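The Bark Lady of Trirkwood

Marlina Yusof had been walking behind Ott Rebane for more than two hours before it dawned on her that he was lost.

"We are not lost," Ott called back, though she hadn't said a word. "The path has moved. Paths do this."

She loved that! She wrote it in her notebook while she walked, and so she went straight into the back of him when he stopped. He was eighty-one and as solid as a gatepost. He had stopped for a plant, of course. He stopped for all of them. It was a low grey thing with furry leaves, growing in the gravel where any sensible plant would have given up, and he got down on one knee in front of it as though it were somebody's grandmother.

"Rätsep called this one plellon," he said. "You will not find that in a book. She had her own names. Smell."

Marlina smelled. It was wonderful, like pepper and wet wool and the inside of an old cupboard all at once, and she said so, out loud, in exactly those words. Ott looked pleased.

"For coughs," he said. "Also for grief, but you must pick it in November, and you must ask."

"Ask who?"

"The plant," said Ott, a bit shortly, and got up.

She had come to Trirkwood for a weekend, meaning to write a page or two about the old healer whose name was still on half the jars in the district. That was in autumn. Now it was nearly winter, she had rented the room over the bakery, and her good city boots were ruined. She had never been happier in her life. Every morning Ott rapped on the downstairs window with his stick and off they went, up the creek or out to the burnt paddocks, and every afternoon she came home with her pockets full of bark and her head so full of names that she had to say them over on the stairs or they'd fall out.
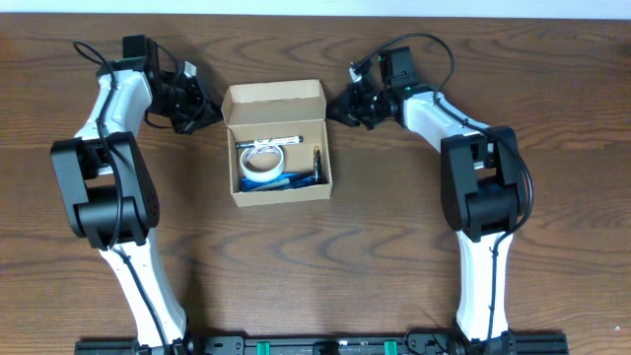

4 min read

Rätsep had been dead for years by then. Ott had gone to her as a young man with a bad chest and a worse temper, expecting a bottle of something. She gave him a broom. He swept her yard all that summer and coughed the whole time, and she never once looked at him, and then one evening she put a cup of something brown in his hand and told him the names of the things in it. He never found out why that evening. He stayed until she died.

"Did it fix your chest?" Marlina asked. They had found the path again, or a path, and were eating cheese sandwiches on a log above the Pronder.

"Something did. It may have been the sweeping."

The river was high and the colour of strong tea. On the far bank stood the hut, or what there was of it, with its chimney and a bit of roof and a great mad tangle of green pouring out through the door. Marlina got to her feet with the sandwich still in her hand.

"Is that it? Ott! Is that her garden?"

"That is her garden."

"You said it was gone!"

"I said I had not been to see it." He folded the sandwich paper into a small square, and then a smaller one. "I was afraid somebody would have tidied."

They crossed at the stones, Marlina in front this time, holding her hand out behind her, and him pretending not to need it and then needing it. The water came over the tops of her boots. She didn't care a bit. Up close the garden was even better, all elbows and seed heads, mint up to her waist and something with tiny yellow flowers climbing right over the stove. She wanted to know every single one. She wanted to know what they were for, who had first thought of boiling them, and whether they'd minded.

Ott stood in the doorway with his hat off.

"Well," he said, to the room. "I have brought a girl. She talks a great deal, but she has a good nose."

The wind moved the mint. Marlina, who was forty-six and hadn't been called a girl in a long while, found she was holding her breath.

"What did she say?" she whispered.

Ott listened for a moment longer. Then he reached behind the door, felt around among the nettles, swore, and pulled out a broom. It had lost most of its bristles and there was a snail on the handle. He picked the snail off, set it on the sill and held the broom out to her.

"From the back wall first," he said. "And mind the thyme."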